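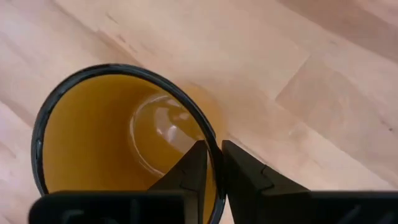
A yellow-amber cup with a black rim.

The pottery town of Devach has 1,313 residents and 23 working kilns, and for most of the last century it sold nearly everything by the crate. That changed when the rail depot closed. Mac Suibhne, the largest workshop, cut its line to five shapes and began selling straight to restaurants.

The smaller shops followed — slowly at first. Pretano now ships 2,000 mugs and bowls a year, most of them before December. Glazes are still mixed in town, and the recipes stay there.

Rent is the next problem. Two studios on the river road have moved out to Nako, where space is cheaper but the clay has to be trucked in.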